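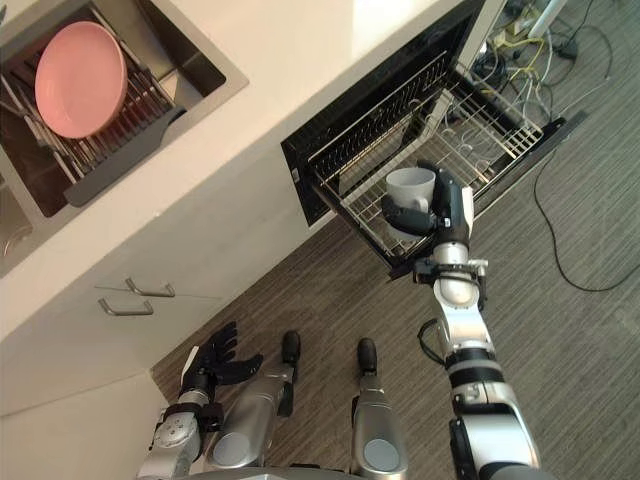
Head view, dish task: mug in right hand over the pulled-out basket, plate in the sink rack.

Teleoperation working group, Tuesday, Grorness lab
Chair: R. Escobedo

1. Status. Dish task stands at 3192 recorded episodes. Target for the Jindis set is a further 1000 by the end of September.

2. Operator drift. Kurnov operators release the mug higher than Oyelaran operators. Agreed: release only after contact with the basket. Episodes that break this rule are tagged, not deleted.

3. Left hand. To be held open and clear of the cabinet front during right-hand placement. Escobedo to add this to the operator sheet.

4. Latency. Glove-to-hand delay logged at 20 ms over 6 sessions. No change requested.

5. Plate grasp. Deferred to next meeting.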